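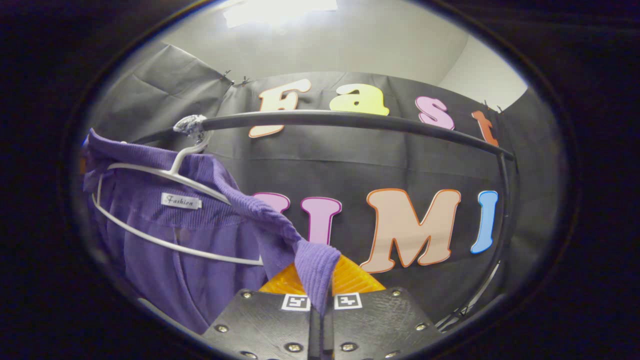 Re: [prustthorpe-swap] Fall swap, and the problem of the leftovers

Meron, thanks for the long message, which I read twice, once with coffee and once without. Quoting the parts I have opinions on, which is most of it. First, though, the general question of what we hang and what we fold, because I think half our leftovers problem is a hanging problem. People at a clothing swap do not dig. They say they love to dig, and then they walk past a table of folded sweaters as if it were a display of tax forms. A purple corduroy shirt on a plain white plastic hanger, up on a rail where you can see the ribs in the fabric, gets picked up and held against somebody. Fold the same shirt and put it third from the bottom and it will come home with me in a garbage bag, as so many shirts have.

Meron Tesfamariam wrote:
> After the spring swap we had 117 pieces left over, and the charity
> shop in Stanville took 66 of them. The rest are in my garage. I would
> like my garage back before November if possible.

I had forgotten the exact numbers and was happier that way. That leaves your garage with more clothes in it than my house has. I can take a carload to the textile recycling drop in Stanville, provided they are already bagged and nobody asks me to make one last pass through them. I made one last pass in the spring and came home with a ski vest. I do not ski.

> I think we should have a limit on what people can bring. Twenty pieces
> per household? Last time one car unloaded for a quarter of an hour.

In favor of 20. I know the car you mean, and I would point out that its owner also took a great deal home, so the net damage was smaller than it looked from the parking lot. But yes, a limit, and put it in the first line of the announcement, because the second line is where people stop reading. I'd also like the words "clean" and "has all its buttons" in there somewhere. We had a pair of pants in the spring with a receipt, a peppermint and a single earring in the pocket. The earring is still in my kitchen drawer if anyone on this list is walking around lopsided.

> Can we also settle whether we sort by size or by type? I know you
> have feelings about this, Hugo.

I do have feelings about this. Sort by type. Sizes are a rumor. I own three shirts marked medium, and one of them would fit me and a friend at the same time. If we sort by size, everyone stands at one rack and elbows each other while the other racks sit there like wallflowers. If we sort by type, the people who came for coats go to the coats, and the people who came for nothing in particular wander around, and wandering is how you get rid of corduroy.

My proposed order, going around the room from the door:

Coats and jackets
Shirts, all of them, long sleeve first
Dresses and skirts
Pants (folded over the hanger, since clip hangers cost real money)
Kids' things, on the low table, where they will be on the floor by noon anyway
Shoes, against the back wall, in pairs, please, tied together if they have laces

Which brings me to hangers. We have 43 that belong to the swap. The rest came on loan from people who have asked for them back in tones I would call cheerful but firm. If everyone on this list could bring ten and write their name on them with a marker, or else not care about getting them back, we'd be fine. Plastic or wood. No wire, please. Wire hangers breed in the bag and come out as one object, and last year it took two adults and some language to separate them.

> Somebody asked if we could do a mending table. I like it but I don't
> know who would run it.

I can sew on a button and do a hem that looks all right from across a street. If someone better than me would sit at the table, I'll be the assistant and thread the needles, which my eyes will permit until three in the afternoon or so. I think it should be small stuff only. Somebody will turn up with a lining that needs replacing, and they should be given a cup of tea and sent away.

> Last thing. The hall at Prustthorpe has raised its rate again, so we
> either ask for a dollar at the door or find another room.

A dollar is fine with me. I'd sooner pay a dollar than go back to the place with the carpet. If anyone has trouble with a dollar, they can help stack chairs, and if anyone has trouble with stacking chairs, I will stack theirs and complain about it quietly in the car.

One item of my own — the changing corner. A bedsheet on a string did not inspire confidence, and the draft from the side door did the rest. I have a folding screen in the attic that has been waiting for a purpose since we moved in. It has herons on it. I make no apology for the herons. It needs a hinge, and I'll see to that if someone reminds me in a couple of weeks, and again the week after.

And could whoever borrowed the long mirror let me know whether it's coming back? I'm not upset. People bought — sorry, swapped — a lot of hats last time on the strength of a mirror the size of a paperback.

Meron, tell me which morning suits for the garage and I'll bring the car around. I can come early, if the bags are by the door.

Hugo Olmedo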